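Clomolard Display Guides
Home | Stands | Crates | Produce | Spare Parts | Contact

Likden Sloped Produce Stand: Set-Up Guide
Section 6: Filling the Crates

Before you start, the stand should be built, leveled, and fixed to its neighbor if it has one (Section 5). If it still rocks, go back to Section 5. Vegetables will not help.

This section covers the standard four-crate stand, two crates above and two below, filled with artificial produce. The produce comes in two lines. Ghaffari is the firm, heavier line: squash, pumpkins, peppers, potatoes, onions. Matier is the soft and leafy line: cabbage, broccoli, lettuce, and anything else that enjoys falling forward. They can share a stand and even a crate, but they behave differently on a slope and need different handling.

6.1 Unpacking

1. Open the produce cartons on the floor. A counter seems more sensible until the first carrot finds the edge.

2. Take the leafy items out first and shake them gently. They travel flat and arrive looking like something found under a car seat. Give them 26 minutes at room temperature before you judge them. A second shake is allowed.

3. Pull off any tags and molding threads. Scissors are fine for threads. Do not use a knife on the pumpkins, whatever month it is.

4. Sort by crate before you put anything in a crate. Everyone skips this step and then does it later, bent over.

Note: The produce is for display and play. It is not food, it does not ripen, and it will not improve in soup.

6.2 Seating the crates

1. Set the lower pair of crates first, then the upper pair. Each crate should drop behind the front lip with a small knock.

2. Push down on the front corners. A crate that springs back is sitting on a screw head. Find the screw and drive it home.

3. Check that the fronts of each pair line up. A gap the width of a pencil is normal. A gap the width of a potato is going to collect potatoes.

CAUTION: Do not fill a crate on the floor and then lift it onto the slope. The load shifts toward you at the exact moment you have no hands left.

6.3 Choosing what goes where

Put large things up top, where their shape can be seen from across the room. Small things that roll belong low, where they have less distance to travel. Carrots are the exception: they lock together in a heap and can go anywhere, and they are bright enough to deserve a high spot.

Each crate can hold one kind or two. Past two, shoppers of all ages begin to rummage, and by the end of the day you have a stew. If you put two kinds in one crate, keep each to its own half and start from the outside walls, working toward the middle.

Avoid setting two greens side by side if you can. Squash next to leaves is fine, as the stripes do some of the work, but cabbage next to lettuce will read as one large salad.

6.4 Filling

1. Begin with the round items. Lay the biggest on its side against the low edge of the crate, so that it acts as a doorstop for the rest.

2. Add the next ones behind it, touching. Turn the stems in different directions. Stems that all point the same way look like they are waiting for a bus.

3. For carrots, lay the first row across the slope and let the others land as they like. Resist arranging them. You will lose an hour and they will look arranged.

4. For leafy items, tuck the stalk end deep and let the leaves come a little over the front edge. A little is a hand's width at most. Beyond that they are a hem, and someone will pull it.

5. For potatoes and onions, pour slowly from a bag, with your free arm across the front of the crate. Stop just short of the rim. The last few always look as if they will fit.

6. Step back 7 feet, or as far as your room allows, and look. Fix one thing. Then leave it alone.

Note: A full stand with every crate heaped takes more produce than you expect, usually more than you ordered. A sheet of folded cardboard in the bottom of the potato crate will raise the level nicely. Spare cardboard is included, in the sense that the stand came in a box.

CAUTION: The crates are rated for display produce only, to a total of 200 ounces each. Real pumpkins are outside the rating and, by March, outside most people's patience.

6.5 Baskets

Keep shopping baskets at the foot of the stand, handles up, never hung from the crate fronts. The front lip is a lip and will not be a hook for long. If two stands are side by side, one stack of baskets between them is enough.

6.6 Topping up and tidying

Crates empty unevenly. The small stuff gets picked over, the leaves get carried off in armfuls, and the potatoes stay forever. Walk the stand at closing and top up the lowest crate first.
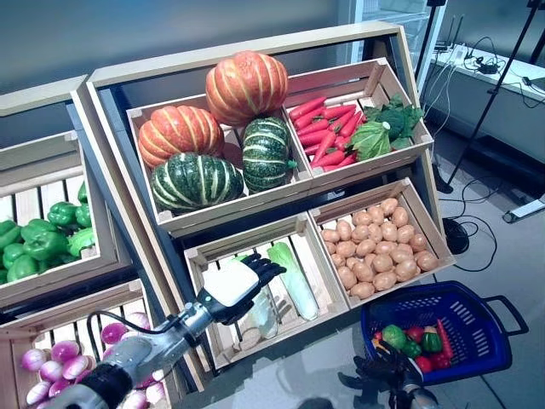
A stand needs restocking when you notice the crate before you notice the vegetables. The lower left has got there: one napa cabbage lying on the diagonal, with plenty of slatted side on show, next door to potatoes heaped almost to the rim. Add cabbages, or move the lone one up with the other leaves and give the crate to something more plentiful. While you are at it, bring the top pumpkin down off the rim and seat it behind the striped squash. The carrots may stay as they are. Anything clear or see-through that has ended up beside the cabbage should come out before you refill, and then carry on to the peppers and onions on the next stand over.

Clomolard Display Guides | Revised July 25, 2023 | Contact us | Back to top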